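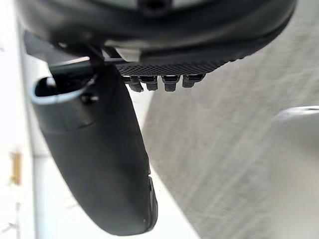

3. Method and Sample

3.1 Program selection

The study examines two unscripted competition series broadcast to a general audience. The first, Stodeo, places twelve contestants in a shared house and removes one of them each week by a vote of the remaining players. The second, Jeno, uses pairs, and the decision to remove a pair rests with a panel of three judges. Both programs had completed at least four seasons when the sample was drawn, and both were shown in a weekly evening slot of one hour. A third series, Privlow, was considered and left out. Its format changed between the second and third seasons, and the elimination episode was dropped for part of the run.

The two formats were chosen for their difference in who holds the power to remove a player. Earlier work on competition shows has tended to treat elimination as a single kind of event. We follow Szilágyi in holding that a vote by fellow players and a ruling by judges call for separate treatment, as the person leaving the show speaks to a different audience in each case.

3.2 Units of analysis

The unit of analysis is the exit speech, defined as any continuous speech by a departing contestant between the announcement of the result and the closing titles. Speech given in voice-over during the closing titles was excluded. A total of 359 exit speeches were identified. Four were removed for poor sound and two for having been cut to less than five seconds, leaving 353 speeches in the final sample. Of the speeches analyzed, 207 came from Jeno, where both members of a pair were usually given time to speak, and the remainder came from Stodeo.

Each speech was transcribed in full. Laughter, crying and pauses longer than two seconds were marked. Statements made by the host were transcribed but not coded, except where the host asked a direct question and the contestant replied to it.

3.3 The domestic setting

Competition series of this type make heavy use of kitchens. In Stodeo, the kitchen is the room in which alliances are discussed, and a large share of speeches refer back to a conversation held there. The island counter is of special interest. It permits several people to stand facing one another, and it gives those who are not speaking a reason to remain in the room. We therefore recorded whether a speech named a room of the house, and which one. 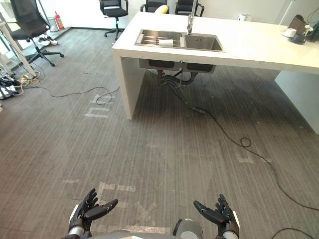 Figure 1. Island counter with double sink and tall faucet.

References to rooms were coded only when the room was named outright. Phrases such as "in there" or "back at the house" were placed in a general category. References to the studio stage in Jeno were coded in the same way, although they were far less common.

3.4 Coding procedure

The coding scheme contained nine categories, grouped under blame, thanks, regret and future plans. It was adapted from the scheme set out by Szabó for talk show interviews, with two categories added for remarks addressed to other contestants. Rozália Bognár and Fanni Szilágyi each coded a shared set of 155 speeches separately. Differences were then discussed, and the wording of the category for indirect blame was revised. The remaining speeches were divided between the two coders.

A speech could receive more than one code. Where a single sentence expressed both thanks and blame, both codes were entered and the sentence was flagged for the close reading reported in Section 5. Coding of the full sample was completed in August.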